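Salting and Resting Meat at Home: Kitchen Tips from Zestby

A thick chop or a rib roast needs salt well before it needs heat. Salt the meat on all sides, set it on a rack over a sheet pan and leave it in the fridge overnight, uncovered. The surface dries out and browns faster. If you only have an hour, salt it anyway. The worst window is ten or fifteen minutes before cooking, when the salt has pulled moisture to the surface and the meat hasn't taken it back in yet.

Use kosher salt. Table salt is finer and a spoonful of it is a lot saltier, so cut the amount in half if that's what you have.

Keep oils, vinegars and marinades together in something you can lift out in one go. It saves trips to the cupboard with raw meat on your hands. 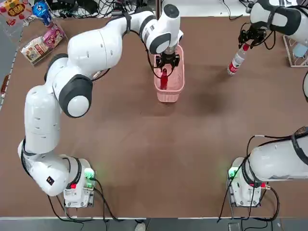

A plastic basket with open sides is easy to rinse.

Marinades

Most marinades only flavor the outside. Two hours is plenty for chicken thighs or skirt steak. Anything with a lot of lemon or vinegar in it will turn the surface mushy if you leave it overnight. Yogurt is gentler and can go longer.

Don't pour used marinade over cooked meat. Set some aside before the raw meat goes in, or boil what's left.

Slow roasting

For pork shoulder, set the oven to 200 degrees F if you have all day, or 275 if you don't. Wrap it in foil once the outside is dark enough. Pull it when the thermometer slides in without a push; on a bone-in shoulder that is usually past 192. A cheap probe thermometer is fine, but check it in ice water now and then. It should read 32.

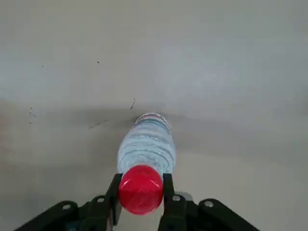

If the pan goes dry during a long roast, add a splash of water so the drippings don't burn. Half a cup is enough. Add it to the pan, away from the meat, or you'll wash off the seasoning.

Resting

Steaks want five minutes. A big roast wants closer to thirty. Tent it loosely with foil, as a tight wrap steams the crust. Save whatever runs out onto the board and stir it into the pan sauce.

Leftover roast keeps three or four days in the fridge. Slice it cold.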